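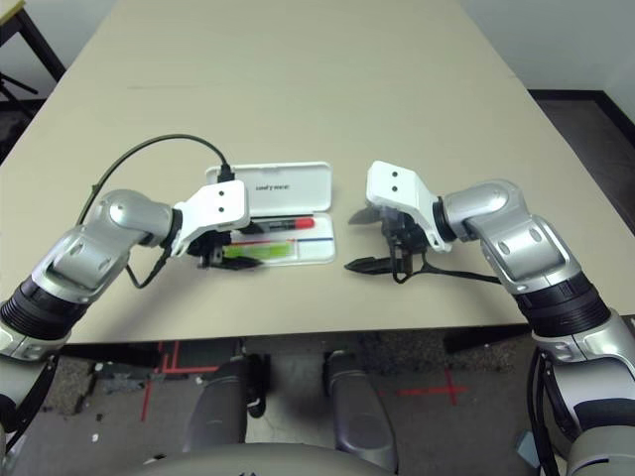
The two-arm station at Vostik, with an open pencil case between the grippers.

Industry > Workplace > Interviews

Filed under: Automation, Packing and Kitting

Print this page | E-mail this article

Two arms, 11 packers: Nafula Kimaro on the kitting job at Vostik

By Chepkoech Massawe

5 August 2022

Vostik fills and checks stationery sets for schools and office suppliers. Until last December all of it was done by hand, by a team of 11 packers. The team is the same size now, but part of the work on pencil cases has moved to a station with two arms and parallel grippers. Nafula Kimaro was a packer before she became cell lead, and she still takes a turn at the hand benches.

Her description of the old job is short. A packer opened a case, put in the items on the sheet, checked them, closed the lid and put the case in a tote. A tote holds 64. Three totes, or 192 cases, was the target for a packer on a morning shift.

"The filling was never the slow part," Kimaro said. "Opening was slow. The lids are stiff and you do it with your thumbs. By the third tote people were swapping hands."

The station was set up with that step in mind. One arm steadies the case while the other works the lid or handles the contents. A marker is an easy item, according to Kimaro, as it has a round body and enough weight to settle in the tray. Flat pieces are harder. If a ruler lies tight against the floor of the tray, the fingers have no edge to get under, and the arm will try twice before it stops and calls for a person.

Those calls are now a large part of the job. A packer assigned to the station watches the queue, clears stops and writes down the cause of each one. Kimaro reads the log at the end of the shift and passes it to Porlow, the contractor that maintains the software.

"At first people wrote 'stuck' on every line," she said. "Porlow can't do anything with 'stuck.' Now they write which item, which side of the tray and which finger touched first. It's a different kind of attention from packing. Some like it more than others."

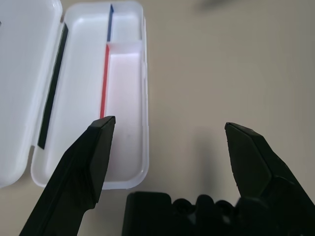
Layout changes are where the packers have had the most say. The first set of positions was written from a supplier drawing, and the drawing did not match how the cases sit on the table in practice. Two of the packers asked to see what the wrist camera sees, and the screen was moved so that the bench could view it. Seen from the wrist, with the lid folded back, the tray is a long white shape with little contrast, and the thin blue and red dividers are the clearest things in it. Kimaro's team suggested using those two edges as the reference for placing items. "A packer does that anyway," she said. "You look for the color, and you know which side the long slot is on."

Porlow made the change in the next update. Stops caused by a wrong position went down after that. Stops caused by lids did not, and Kimaro does not expect them to until the supplier, Sudach, settles on one hinge.

Speed is a sore point. The station is slower than a trained packer on a mixed order and is only used where the sets are identical. An order of 1000 identical cases goes to the station – anything with names or size options goes to the hand benches. Kimaro said this split has had one effect that was not planned for. The hand benches now get only the awkward orders, so their hourly count has dropped, and for two months the bonus was still being worked out on the old figure.

"We had to go and argue that," she said. "The count went down because the easy work was gone. Management agreed, but it should have been looked at before the arms were switched on."

Training was the other complaint. Four people were shown how to restart the station and the rest were told to ask them. When two of the four were off in the same week, the station stood idle. All 11 have since done the course, and the restart steps are printed on a card at the table.

A second station is planned for the Muriithi site, which packs geometry sets. Kimaro has been asked to spend six weeks there and has agreed, on the condition that the packers see the wrist view from the first day. Her place as cell lead will be covered from within the team.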